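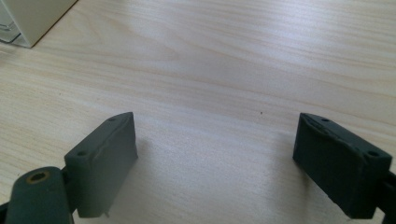 Pale tabletops – care and cleaning
Speaker: Manuela Marras, Kukik
August 5, 2021

Start with who is in the room. Ask how many look after veneer tables and how many have solid wood.

Main point: most damage to pale veneer comes from cleaning. Grit gets dragged along under a cloth. Lift crumbs and specks first with a soft brush, then wipe with the grain.

Daylight. Look across the top from a low angle, facing the window. Glare washes out the grain straight on and hides dull patches. Do this before wiping and again after.

Water: damp cloth, wrung hard, dry cloth right behind it. Edges last.

Pruvost job – roughly 3,000 tops, same blond finish. We dropped spray polish in April. Itsuki has the before and after samples, pass them round now.

Boxes and jars: lift, don't slide. Felt pads under anything that stays put.

Leave five minutes for questions. Someone will ask about heat rings.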